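Totesgate Technical College
Robot Cells in Practice, Unit 17
Handout: The slow-drift gripper fault
Prepared by F. Hoekstra. Revised 7/4/24.

Read this before the lab. You will need the fault log from Unit 16 as well.

1. Background

The fault was first recorded on the Pulell cell in June, during a packet-sorting task. The arm was set to pick small flat packets out of a bin and place them one at a time. After a run of normal picks it closed on a packet, lifted, and let go of it over the table. No error was raised. The controller reported a good grip throughout, and the program went on to the placing step with nothing in the jaws.

The operator, Hendrik Goossens, restarted the program and the fault did not come back until the next morning. This is typical of drift faults and is the main reason they are logged late.

2. What the controller knew

The gripper on that cell has no force sensor in the fingers. Grip is inferred from two values: finger position and motor current. If the fingers stop short of fully closed and the current rises above a set limit, the controller takes it that something is being held.

With a rigid block this works well. A packet is a harder case. It is thin, so the held position is very close to the fully closed position, and the margin for error is small. On the Pulell cell the margin was set to 2 mm.

3. Cause

The zero position of the fingers had moved. One finger mount had worked loose, and the fingers now met before the encoder reached its stored zero. Empty jaws therefore gave the same reading as jaws with a packet between them: stopped short, current high.

Note that the dropped packet and the false report have separate causes. The loose mount let the finger tilt under load, which dropped the packet. The stale zero hid the drop. 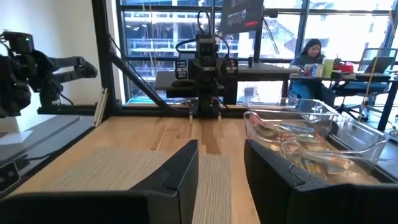

The safety side of the fault was missed at first. A cell that believes it is holding a part will carry on moving, and people tend to reach in for a dropped item while it does. Goossens put the cell into protective stop before clearing the table. Do the same. A pause in the program is not a stop.

4. Checks adopted

Close the empty jaws at the start of each shift and compare the reading with the stored zero.
Check the finger mount screws with the torque driver, never by hand.
Repeat the empty-jaw test after every 100 picks.
Log the value even when it passes.

5. For the lab

Plot the empty-jaw readings in the Unit 16 log against pick number. Mark the point at which the 2 mm margin is used up. Bring the plot to the session, with a short note on whether a higher current limit would have caught the fault.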